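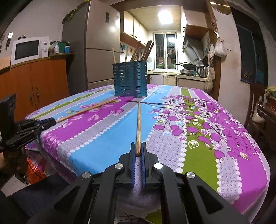 Clirent opens table care workshop

July 6, 2022

Household goods supplier Clirent has opened a workshop for the care of wooden table utensils and printed tablecloths. It occupies the ground floor of the former Zelenák drapery shop and replaces the smaller repair counter, which closed in April.

The workshop accepts chopsticks, skewers, spoons, spatulas and plain wooden sticks. Items are sorted by length and by the condition of the surface. Pale, close-grained pieces are normally cleaned and returned without further treatment. Darker pieces with a worn surface are sanded by hand along the grain, wiped down and given a thin coat of food-safe oil. Split pieces are not repaired.

"Wear at the tip is the usual fault," said workshop manager Şükran Yazıcı. "Most of it comes from standing the wood tip down in a holder with no drainage. The end grain takes up water and the fibres lift."

Customers are advised to dry utensils flat before putting them back in the holder, and to wash the holder itself once a week. Oiled pieces should be left for 3 days before use.

Tablecloths are handled on a separate bench. The service covers wipe-clean and woven cloths, including patterned designs with stripes, fruit or leaf prints. Work is limited to stain removal, edge trimming and the re-stitching of hems. Colours are not restored. Cloths that overhang the table should be measured with the drop included – Derek Bunting, who runs the bench, said most orders sent back for correction give the size of the table top alone.

The firm expects to treat 2,000 utensils in the first year. Utensils are accepted in bundles of up to 50, tied or boxed, with the owner's name on the outside. Turnaround is seven working days for utensils and longer for cloths, depending on the hem. A second drop-off point is planned at the Rudo hardware shop, where finished orders can also be collected.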